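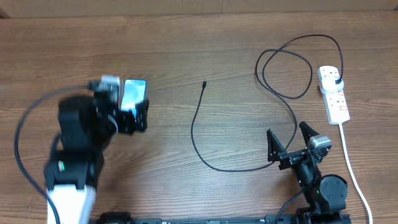
The phone, with light on its screen, and the brown wooden table.

Finding my way in Skarkden without the map

May 24, 2025

When I moved to Skarkden in February I did not know one street of it. I knew the name of the street where my apartment is, and I knew that the train station is downhill. For the first weeks I did what everyone does now, I put the address into the phone and I followed the blue line. I arrived everywhere on time, and after a month of this I still could not have told a stranger how to walk from my building to the library.

I noticed it on the day when an old man stopped me outside the pharmacy and asked me where the post office is. I had been in the post office that same morning. I had walked there and walked back. I opened my mouth and I could not say anything useful to him, so I took out the phone and showed him the line, and he looked at it politely, the way my grandfather used to look at restaurant menus in a foreign language. Then he asked a woman with a stroller, and she said "past the church and left at the shoe repair," and he thanked her and went.

Since that day I try to go without the map. I did not make a strict rule of it. If I have a doctor's appointment or somebody is waiting for me, I use the phone like before. But for everything else I look at the map once at home, I close it, and I go out and see what happens.

The first thing which happened is that I got lost many times. Skarkden is not a big town but it is built on two hills, and the streets do not go straight over them, they go around. You can walk with full confidence for fifteen minutes and come out behind the place where you started, only higher. There is one street, the one with the driving school, that I believed for a long time to be two different streets, because I had always come into it from the upper end in the evening and from the lower end in the morning. When I understood that it was one street I had to stop and rearrange the whole neighborhood in my head. It was a strange feeling, a bit like when you learn that two people you know separately are brother and sister.

I also learned that I am bad at right and left when I am tired. In my own language I do not make this mistake, but in English, after a day of work, the two words are the same for me for one second, and one second is enough to send somebody up the wrong hill. So now when I give directions I use my hand also.

My colleague Anas Hattar has lived here for eleven years, and I asked him how he learned the town. He said he never learned it, he only learned the bus. The bus number 6 makes a big loop from the station through Hovik, behind the hospital and back by the river, and in his first winter he used to sit in it for the full loop because his apartment was cold and the bus was warm. After that, he said, he knew where everything was in relation to the bus. If you ask him for a restaurant he will tell you the stop, and then which direction you must look when you get out.

I tried his method on a rainy Saturday – sorry, I mean on a rainy free day, with me it was in the middle of the week – and I recommend it. I sat at the right side by the window, and I put the phone in the inside pocket of the coat where it is difficult to reach. The loop takes a little less than an hour. I saw the back of the hospital, which I had known only from the front. I saw that the river makes a turn just after the sports field, and this explained to me why the path I like to run on Sundays feels so much longer in one direction. I saw the Stergiou bakery from above, from the bridge, and I understood that there are stairs from the bridge directly down to it. For three months I had been walking around by the road.

The stairs save me maybe five minutes, it is not important. But I was happy about them for the whole day.

Some things I have found helpful, if you are also new somewhere and you want to try.

Choose one place as your center. It does not need to be your home. For me it is the fountain near the market hall, because five streets come together there and because you can hear it before you see it. Every time when I learn a new place, I try to think how I would go there from the fountain. At the beginning I tried to do it from my apartment, but my apartment is at the edge of the town and everything was in the same direction.

Look behind you. My mother taught me this in the forest when I was small, and I had forgotten that it is also true in a town. The way back does not look like the way there. When I turn into a new street now I stop at the corner and look once over the shoulder, at what I will see when I come home. It may look a little suspicious to other people but so far no one has complained.

Learn the shops with the names which the people use. This one is harder. The woman with the stroller said "the shoe repair," but the sign on this shop says Privon, and I would have walked past it three times looking for a shoe. It seems Privon was the family who had the shop before. The supermarket near the school is called by everyone by the name of the supermarket that was there earlier, and the new one has been open for longer than I have been here. You can only learn this by asking, and the phone does not know it. 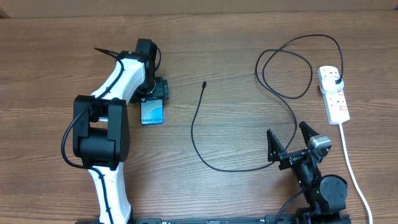 Asking is the part which I found difficult in the beginning, I must admit. I am not a shy person in my own language. In English I prepare the sentence before I say it, and when I have it ready the person is already gone. What helped me was to ask small questions to people who are standing still anyway: the man at the newspaper stand, the people who wait for the bus, somebody who is locking a bicycle. I ask also when I am almost sure of the answer. Then I can listen to how they say it, and the next time I say it the same way. I learned like this that one says "up the hill" here and never "on the hill," and that the "bottom road" has an official name which I have never heard one person say.

The answers are often wrong, by the way. I was told once that the swimming pool was 300 meters straight ahead and it was on the other side of the river. The man was very friendly and very certain. I walked along the water until I found a bridge, and on this walk I found the small park with the chestnut trees where I now eat my lunch when the weather allows it, so I am not angry with him. I would like only to know which swimming pool he had in mind.

I want to say also something about time, because this is the real price. If you walk without the map you need to leave earlier. I leave fifteen minutes earlier than before for any place where I have been fewer than four times. After four times I know it. I do not know why it is four, I suppose it is different for everyone, and Anas told me he needs only two, but he is going by bus.

There are also places I have given up on. Behind the market hall are several very narrow streets that were built before anybody was thinking of addresses, and the house numbers there go in the order in which the houses were built. I had to bring back a borrowed cake tin to a neighbor's sister there, and I went around for half an hour with the tin under my arm. In the end I took out the phone, and the blue dot was jumping from one side of the wall to the other, so this was also no help. Finally the sister saw me from the window. She said it happens to all her guests.

Last week I drew the town on the back of an envelope, from memory, only to see if I could do it. The river came out too short, and Hovik is much too close to the station, probably because I always go there with somebody and we talk on the way. The whole area north of the hospital is white, with a question mark. But the fountain is in the middle with its five streets and I have four of the names. I put the envelope on the refrigerator. When I come home from a new place I add it with a pencil, and sometimes I must erase something else to make space.

The fifth street of the fountain I have walked many times and I look for the name each time. On the corner where the sign should be there are two screws in the wall and a clean rectangle. I could look on the map, of course. I have decided to ask at the newspaper stand first.

For next month I plan to walk the whole loop of the number 6 on foot, in two parts, with a stop for lunch at the Stergiou bakery. They have a cheese pastry there that is sold out by noon, so I will need to begin at the hospital side and come down by the stairs. If somebody who reads this knows what is north of the hospital, please write to me, but only if it is worth the climb.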